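Sorting Day: what we learned when a whole apartment block swapped its stuff
Speaker notes, Sunday afternoon session, Medina hall

Start with the lights up. Say hello, say thanks to Kalevi Heinonen for the coffee, then go straight into the sock story.

The sock story: my first swap, I brought one bag of single socks as a joke. They were gone before lunch! A woman on the second floor makes puppets with her grandkids and she took every last one. I've been hooked on swaps ever since. Pause here, people usually have a sock story of their own. Take one or two.

What a swap is, for anyone new. You bring clean things you don't use. You take things you will. No money, no tickets, no keeping score. We ran ours in the bike room at Fletis, which has 104 apartments and one very slow elevator. Nearly 19 households came to the first one in August, and by the fourth we had to open the side door and spill out into the yard.

Sorting is the part I love most, so slow down here. We used to put everything out in big heaps by type, and it was chaos. Kids' mittens under bath towels, scarves tied around chargers. Raimo Eskola got us to switch to open bins on tables at waist height, small ones, and refill them as they emptied. What a difference! People dig through a small bin happily. They walk right past a heap.
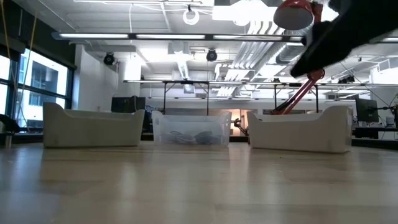

Keep the categories loose. We had a list with 6 kinds of kitchen things on it and spent half the morning arguing about where a garlic press goes. Now it's just "kitchen." Same with clothes: baby, kid, grown-up, and let people hold things up against themselves. Someone will ask about sizes. Tell them about the yellow raincoat that went home with four different families in four swaps (it's back again, by the way, and it's still a great raincoat).

Timing. Doors at ten, done by two. Drop-off the evening before works much better than drop-off on the day. At Mestis they tried both at once and the hallway jammed up so badly that the mail carrier joined in and went home with a lamp.

Ask the room: who has a shared space in their building that sits quiet most of the week? Wait for hands. There are always more than you'd expect. Laundry rooms count. So do wide landings, if the fire rules allow it. Check first, please!

Leftovers. Decide before the day where they're going and who's driving. We take ours to the Jisham thrift store, which likes clothes and books but can't use pillows or anything with a missing cord. Call ahead and ask, then write the answer on the poster so the pillows stay home.

Skip this bit if we're running behind: the repair table. One sewing machine, one person who can use it, one chair for whoever is waiting. Buttons, hems, zippers if she's in the mood. It gets loud and it's lovely.

Last thing, sign-up sheet is by the door. If you want to borrow our tables, write "tables" next to your name and a phone number I can read. Then questions until they need the hall back.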